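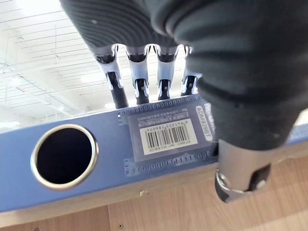 Attachment 1: the blue box, low angle.

Ticket 2567
Product: Prumier flat box, slate blue
Used with: Gurnesau shelf unit, narrow version
Opened by: Elmarie Mtshali
Assigned to: Kohei Hayashi
Opened: 10 June 2023
Status: Closed, with one follow-up

Problem as reported

Box does not go fully into the third bay of the shelf unit. It slides in most of the way, then stops with the front still sticking out past the shelf edge. Pushing harder makes the left side ride up. Same box goes into bays one and two without trouble. The box was empty when I tried it. I have not cut, sanded or bent anything.

Hayashi, first reply

Thanks. Please check the following and write back with the results.

Turn the box end for end and try bay three again.
Try a different flat box in bay three.
Run a hand along both side walls of the bay, all the way to the back.
Tell us if the unit is fixed to the wall, and at which bays.

No need to send dimensions from the photo. If we need a measurement we will ask for inside width at the front and at the back of the bay, taken with a steel rule.

Mtshali

Turned it: stops at the same place. Second flat box, same color: stops at the same place. Side walls feel smooth. There is something on the left at the back, low down, but I can't get my fingers behind it. The unit is fixed to the wall at the top and at bay three.

Hayashi

Two boxes stopping at the same depth, in either direction, clears the box. The low contact point on the left also fits with the side riding up. Narrow units have a wall bracket at bay three, and the bracket screw should sit flush. If the long screw from the top fixing was used there, the head stands out into the bay.

Please take everything out of the bay, shine a flashlight along the left wall, and look for a screw head that is not flush. Do not remove it while the shelves above are loaded.

Mtshali

Screw head found, left side, back corner. It stands out by about the thickness of a coin. Lerato Moodley put the unit up and says the small bag of screws was one short, so she used a spare from the top fixing.

Hayashi

Confirmed as the cause on our side. Sending one short bracket screw. Order reference 1397, no charge.

Steps when it arrives:

Unload the shelves above bay three.
Back out the long screw by hand — no power driver.
Fit the short screw until the head is level with the bracket.
Slide the empty box in and check that the front lines up with the shelf edge.
Reload.

Mtshali

Screw arrived and is fitted. Both boxes go in to the full depth now. The underside of the first box has a scratch at the back left corner from my earlier attempts. Cosmetic only, I don't want a replacement.

Hayashi

Scratch noted. Closing.

Internal note, Hayashi to Chantelle Makhubela: screw bag for the narrow unit may be packed one short. This is the second report. Please have the packing sheet checked against the drawing and record the result under 2567.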